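3.2 Snack storage in shared drawers
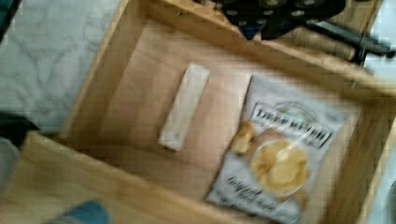 The second part of the study dealt with packaged snacks kept in drawers. We chose drawers over cupboards and open shelves after the first interviews, in which several households said that the snack drawer was the place they opened most often and sorted least. Each household kept a written log for 40 days. Entries were made whenever an item was put in, moved or taken out, and the log sheets were collected by Muthoni Mushi at the end of the period.

Items were coded by shape and by how they were wrapped. Flat bags, such as potato chips, formed one group, and narrow items, such as bars and folded packets, formed another. Boxes and jars were coded separately and are covered in Section 3.3. Figure 4 shows a wooden drawer with a bag of potato chips lying face up and a narrow white item beside it, a strip of the drawer floor bare between the two. We coded this kind of layout as "single layer, spaced." Layouts in which one item rested on another were coded as "stacked," and those in which items stood on edge were coded as "filed."

Figure 4. Single layer, spaced. Chip bag at right, narrow white item at left.

The logs contained 926 usable entries. Entries with no item name were dropped, as were those in which the drawer could not be identified. Chip bags caused the most trouble in coding. A full bag takes up a good deal of floor space when it lies flat, and people described turning it, pushing it to the back or laying it at a slant to get the drawer closed. Bars were moved less often, but they were more often reported as lost under something else.

Households in the Dhillon building had shallow drawers with an inside height of 90 millimeters. Stacking was limited there, and the single layer was the usual arrangement. In the Jillus building the drawers were deeper, and the logs mention stacking in all 5 of the households that took part. Drawer depth was not the only difference between the buildings, as the Jillus households also shopped less often and bought more at a time. We return to this point in Section 4.

Dividers were not supplied. Two households added their own during the log period, and their entries after that date were kept in a separate file.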